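Tiny tree, big mess

Yutong Gu
November 2022

Yes it's early. I know. But the decorations box came down when I was hunting for the spare kettle and that was that, little tree out, kettle forgotten.

It's the small artificial one I got from Dratlow 3 years back. Lives in a carrier bag, comes out flat on one side, needs a good ten minutes of pulling the branches about. Start at the bottom and work up, otherwise you scratch your wrists to bits. Lights next, warm white, always warm white - the cold ones make everything look like a dentist's. Then the gold star. Never straight. Given up on straight.

Everything else goes in the green basket while I decide. This is the bit I like best to be fair. Rummaging. 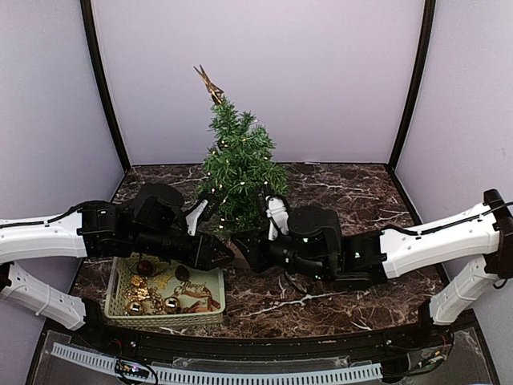

Star on, lights in, basket still to go.

My rule is 2 colours at most on a tree this size or it looks like a jumble sale. Mum says the rule is daft and that I break it evrey year. Both true. Little things near the top, anything heavy low down and close to the trunk where the branches don't droop. If it hangs off the end it'll be on the floor by morning.

Still need: proper hooks (was using bent paperclips last year, awful), a bit of ribbon, something to go round the foot. Had a look on Mirkico but the postage was more than the ribbon. Might try the market in Bellau at the weekend if its not chucking it down.

Right, tea's burning. More when the baubles are on.

Print this post | E-mail this post

Contact | © Yutong Gu | Back to top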